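搜索微博、找人
大家正在搜：租房合同 押金不退怎么办

搬家搬到第四次，终于觉得可以写点东西了。开一串，讲讲退租、打包、搬运、入住这一圈我是怎么做的，想到哪写到哪，不一定按顺序。

转发 17 评论 40

1/
先说背景。我在老城区一栋六层没电梯的楼里住了三年，住五楼。房东把房子卖了，新房东要自住，给了我到四月底的时间。新租的地方在河对岸，两居，二楼，跟朋友 Itzel Pacheco 合租。路程不远，开车过桥就到，但桥上早晚堵得厉害，这个后面要说。

2/
退租第一步是翻合同。我的合同上写提前三十天书面通知，微信算不算书面没写。房东提出来的，按理不用我通知，我还是写了一页纸，写明交房日期、押金金额、水电燃气结到哪天，两边签字各留一份。后来押金一分没扣，我觉得跟这张纸有很大关系。

3/
押金这件事多说两句。入住那天我拍过一遍房子，每个房间的四个墙角、地板、窗框、马桶水箱里面都拍了。三年后对着看，阳台门下面那块鼓起来的木地板，入住时就是鼓的。没有那张照片，这块地板大概得算我头上。

4/
东西比想象的多。我以为自己是个不怎么买东西的人，结果光书就装了 17 箱。书千万用小箱子，我第一次搬家用的是装微波炉的大纸箱，装满书以后两个人抬都费劲，箱底在三楼拐角的地方开了，书一路滑到二楼。这次全部用的小号箱，一个人能抱着走楼梯。

5/
纸箱的来源：水果店、药店、公司前台。药店的最好，尺寸统一，干净。水果店的箱子常有通风孔，装衣服可以，装书会进灰。搬家公司也卖新箱子，我补了几个，用完又原价退了没拆开的。问一句，多数是给退的。

6/
胶带要买宽的，封底打“工”字。剪刀和胶带座固定放在一个地方，我是挂在门把手上。前几次搬家，找剪刀花的时间加起来可能够我再打包一个厨房。

7/
编号。每个箱子写三样：编号、去哪个房间、里面是什么。写在侧面，不要写在顶上，箱子一摞起来顶上就看不到了。写两个相邻的侧面更好。然后手机里建一个表，编号对应内容，写细一点，“厨房杂物”等于没写，要写“擀面杖、漏勺、电子秤、备用密封圈”。

8/
有一箱我偷懒写了“其他”。到现在我还在找燃气卡的皮套，应该就在那一箱里，可是那一箱被我拆开以后分到了三个地方。

9/
扔东西的顺序。我是从最不心疼的开始：过期药、单只袜子、各种说明书、不知道是什么设备上的电源线。扔顺手了再看衣服。书和信留到最后。过期药不要直接扔生活垃圾，小区门口那家药店有回收箱，问了店员可以放。

10/
二手出掉的：一张折叠桌、一个书架、一台落地扇。书架挂了两个星期没人要，降到 20 块，当天晚上就有人来搬。来的人叫 Tobiloba Okafor，在附近读书，自己带了内六角扳手，十几分钟拆完，还教我把螺丝装在小袋子里贴在板子背面。我后来拆床就照着这么做的。

展开评论 20

11/
搬家公司问了三家。第一家电话里报得低，但不肯写清楚楼层费。第二家要上门看，看完给了一张明细，楼层、距离、拆装、等候都分开列。第三家没回我。我选了第二家，叫 Carkgate，名字怪，人挺好。提前把书的箱数告诉他们，他们会多派人。

12/
一定要问的几个问题：楼层费按件还是按趟；停车点离单元门超过多少米另收费；堵在路上的时间算不算钱；东西磕坏了按什么赔。让对方用文字回，留着。

13/
桥的问题。我约的是早上六点半装车，邻居可能会有意见，所以前一天在单元门口贴了张条子，写了时间和我的电话。楼下的 Zoila Nina 阿姨看到以后敲门，送了我一袋煮鸡蛋，说搬家的人顾不上吃早饭。确实顾不上。过桥的时候还没堵，七点四十就到了新家楼下。

14/
搬家前一天要做的：冰箱清空断电，开着门，下面垫毛巾。洗衣机排水管里的水放掉。拍一张电视和路由器背后的接线。窗帘最后再摘，不然最后一晚没法睡。

15/
第一晚的包单独装，跟着自己走，不上货车：换洗衣服、牙刷、床单、充电器、卷纸、一把水果刀、药、证件、灯泡。灯泡是上一次搬家学到的，那次到了新家天黑了，卧室的灯不亮，拿手机照着铺的床。

16/
易碎品我自己包，没让搬家公司包。盘子竖着放，一个一个裹，碗倒扣着套。空隙用毛巾和T恤塞满，省得再买泡沫。箱子端起来轻轻晃，有声音就接着塞。这次碎了一个杯子，是我自己到新家洗的时候碰碎的，跟搬运无关。

17/
植物。七盆，坐的是 Lâm La 的车，没上货车。提前两天不浇水，土干了轻很多，也不漏。高的那盆橡皮树横着放在后座，叶子用旧床单松松地裹了一下。到地方以后放在散射光下歇了一周，掉了两片叶子，现在已经冒新芽。

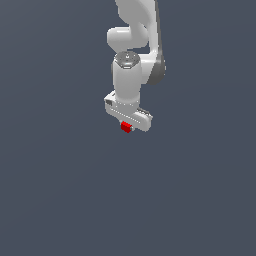 18/
到了新家先做清洁再摆家具。空房子擦地很快，家具进来以后再擦就要搬来搬去。Itzel 比我早到一天，把厨房柜子里面全擦了一遍，还铺了垫纸。我负责卫生间，主要是水垢，柠檬酸兑热水敷半小时，刷两遍。

19/
入住照片又拍了一遍，墙角、地板、窗框、水箱，跟三年前一样的拍法。拍完当天发给房东 Ida Diekmann，她回得很快，说厨房水龙头她知道有点松，第二周找人来换了。这些聊天记录我都截了图，跟合同放在一个文件夹里。

20/
水电燃气过户。电最快，手机上几分钟。水要房东配合给户号。燃气要预约上门，得有人在家，我排到了五天后，那五天我们用电煮锅。想早点开火的人，签完合同当天就去约。交接那天把三个表的读数一起拍下来，电表当时是 3,826，后来第一张账单对得上。

21/
宽带。先问清楚新楼里接的是哪家，再决定旧的要不要迁。我没问，先办了迁机，装的师傅来了才说这栋楼没有端口，又退掉重办。来回耽误了一个多星期，全靠手机流量。

22/
改地址的单子，按我实际改的顺序：快递收货地址、银行、公司人事、医保、驾照、订阅的杂志、体检中心。旧地址的收件我跟新房东说好了，有信先放着，月底去拿一次。快递平台的默认地址一定要亲手删掉，我有一袋猫粮还是送去了五楼。猫粮是帮朋友买的，我自己没有猫。

23/
拆箱顺序：床、卫生间、厨房、工作的桌子，然后才是别的。书最后拆，拆之前先量书架。我给自己定的是每天下班拆两箱，多了就累，累了就乱塞。两个星期拆得差不多，还剩三箱在门后面。

24/
花费大致说一下结构，具体数字各地差得多没有参考意义。搬家公司占大头，其次是新家添的东西（窗帘、晾衣架、淋浴头），再次是中间请朋友吃的两顿饭。纸箱胶带几乎可以忽略。卖二手的钱刚好抵了一顿饭。

25/
有人问两个人合租怎么分。我们搬进来之前坐下来写了一页：房租按房间大小分，水电对半，清洁轮周，客人过夜提前说一声。冰箱分上下层，调料共用，谁用完谁买。目前一个月，没吵过，为倒垃圾的时间讨论过一次。

26/
还有人问要不要请保洁做退租清洁。我没请，自己做了一个下午。重点是油烟机滤网、冰箱密封条缝、窗轨。窗轨用旧牙刷加湿布条，很好用。合同里要是写明了必须专业保洁，就老老实实请，把收据留着。

27/
先写到这。表格模板有人要的话我整理一下，把我自己的内容删掉再放出来。燃气卡皮套还是没找到。

收藏 40 转发 17 评论 20

搜索你感兴趣的内容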